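Filed under: Diary, Home & Table
Print this page | E-mail this to a friend

18th July

Up too early. Head full of lists. Coffee, toast standing up, then straight into the boxes from Fovilley, which have sat in the hall so long I'd started hanging coats on them. Opened two. One all saucepan lids, no saucepans. The other was Mum's tea towels and the good bowls wrapped in newspaper – not one chipped! Washed the lot, hands black from the newsprint.

Lunch is for ten. I said six. Then Theerawat rang and asked could his sister come, and her two, and a friend of somebody's, and I said yes of course, the more the merrier, and put the phone down and said a word.

So, chairs. We have six proper ones. The two from the bedroom will do, plus the piano stool, plus the step thing from the bathroom if I put a cushion on it. Whoever gets that one is eating with their chin on the table.

Shopping

Market before nine, hardly anyone there. Got the bread, the ham, beans, a lettuce the size of a football. The cheese man had the pale one again so I had a big piece cut off it, more than I needed. Apples from the woman at the end, red ones, she let me pick them over. They're not the season's, obviously, have to wait till October for anything decent round here, but they smelt of something at least. Forgot butter. Went back. Forgot lemons. Did not go back.

Parked by Wegener's and came out to find I'd been blocked in by the bread van, so stood there for ages with the bags cutting my fingers. Driver came out eating a bun. Waved. Fine.

The table

Wiped it down with the vinegar stuff, then again with a dry cloth as it shows every smear, being so shiny. Why did we choose a shiny one. It looked lovely at Astell's under all those lights. At home it's fingerprints from morning till night and that grey-beige goes a different colour every time the sun moves. Still like it. Mostly.

No cloth in the end. The long white one has a wine stain from Easter that I've boiled twice and it's now a pink stain. The blue one's too short, leaves both ends bare like trousers at half mast. Bare table then, plates straight on, and the deep white bowl out for the fruit.

Did the bowl the way Mum did, with a white paper napkin inside, scrunched a bit and pulled up over the rim. Hers always sat in perfect points. Mine looks like someone's sneezed into it but it stops the fruit rolling about and I wasn't going to start ironing paper. Red apples against all that white, very cheerful. Only colour in the room apart from me.

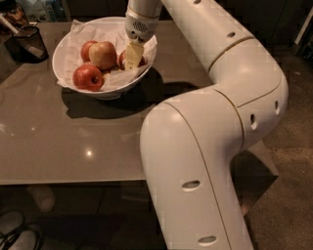

Afternoon

They came at one. Well, half past. Ten round the table and elbows everywhere, but it worked, even the step thing, which went to the smallest niece and she wouldn't give it up after. Ham went. Beans went. Lettuce barely touched, so that's my supper until the end of time.

Theerawat brought a tart from the Munemeo bakery, 80 on the box in biro, no idea if that's the price or the order number and I didn't like to ask. Pear I think. Very good pastry. He did his story about the ferry and the wrong suitcase, which I've heard, but his sister tells the other half of it now and her half is better. Laughed till I had to go and stand in the kitchen.

Some talk about the house, when are we painting the hall, have we thought about a blind for that window. We have thought about it. We've thought about it since we moved in. Somebody's friend turned out to know about damp and went round knocking on walls. He says the back one's fine. The one by the stairs he knocked on twice and said nothing, so that'll keep me awake.

Evening

All gone by five. Washing up took two goes of the water. Broke a glass, one of the cheap ones, lucky. Swept, swept again, still found a bit with my sock.

Wiped the table AGAIN. Good bowls have gone on the low shelf for now, must find them somewhere the door doesn't catch.

Tomorrow – ring about the blind. Lemons. Last of the Fovilley boxes, if I can face it, as I still havn't found the saucepans that go with the lids. Post the nieces' cardigan, it was under the piano stool. Tell Theerawat he left his dish.

Feet hurt. Bed. Nearly forgot, the geraniums need doing befor it gets hot.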